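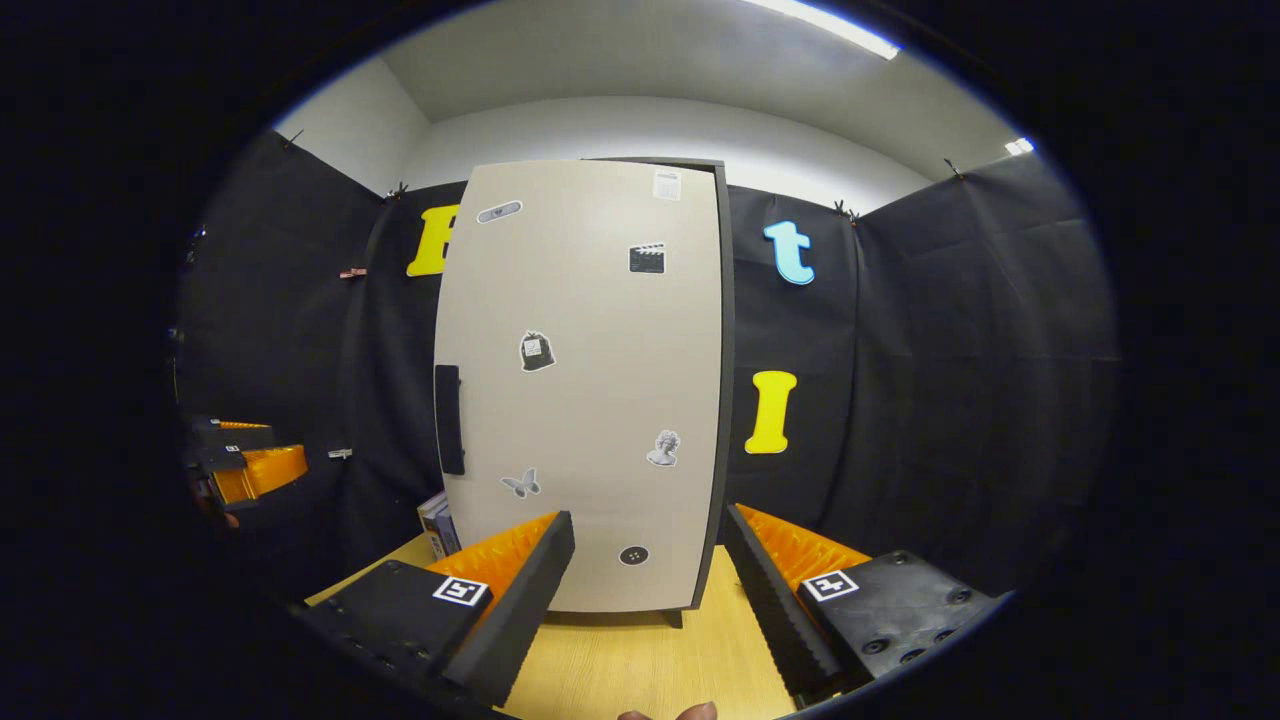 November, bench notes, gripper comparison, cabinet door

Handheld unit, wide lens, orange ribbed pads both sides. Question for this round is whether the Galtum pads hold the long bar handle as well as the Devadiga pads we ran before, and whether the wide lens gives tracking enough to work with when the door fills most of the view.

Setup
Cabinet on the light wood table, black cloth on the walls, foam letters attached for texture. Stickers stay on the door. Without them the tracker has almost nothing to hold on to up close, and last month we lost pose on every second pull. Exposure locked by hand. Controller is the Kerodell board, old firmware.

Door closed, straight approach
Fingers fully open, come in level, close on the bar at mid height. Galtum pads grab well. The ridges run across the bar and I felt no slip at 5 N. Devadiga pads needed a second squeeze at the same setting. Both finger markers were found in all 800 frames of the first log, so finger width is good all the way through.

Door partly open
Harder. The handle turns away from the palm as the door swings and the left finger wants to ride up the bar. Liên Lý held the wrist lower and that helped - she got the door through the full swing on most tries, I got it on fewer. Pose jumped twice, both times with the door close to the lens. Log runs to about 3000 frames, not all of it checked yet.
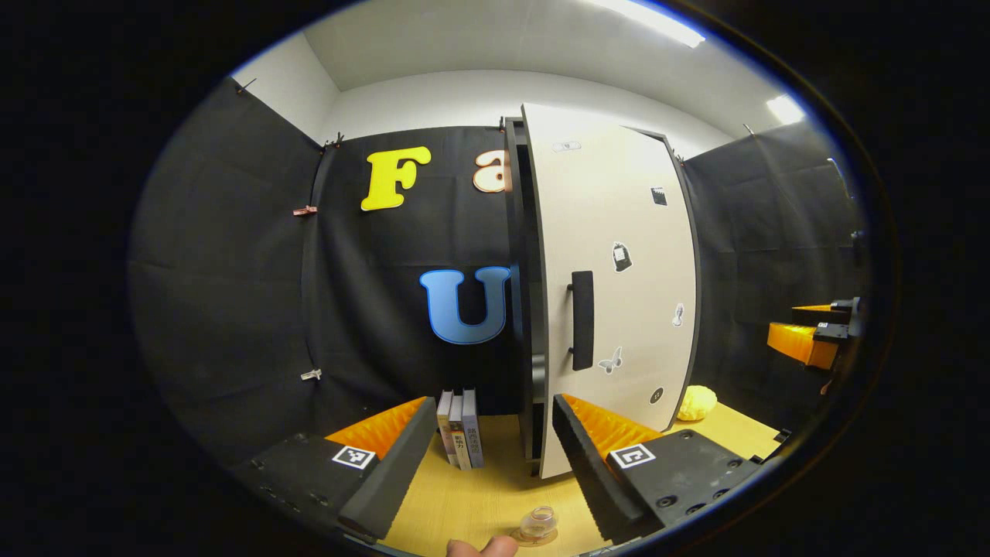 Lens and exposure
Ceiling lights sit inside the view near the top and the auto setting keeps pulling the door down to gray. Locked is better. Calibration from the Letport script is fine in the middle and poor out at the rim, so I am masking the outer ring before tracking.

To do
- rerun Devadiga pads with the low wrist, same start pose
- drop grip force until the Galtum pads slip, write down the number
- check frame 185 of the second log, left marker reads the wrong ID
- ask Liên for her wrist angle, mine was a guess

2 comments 0 shares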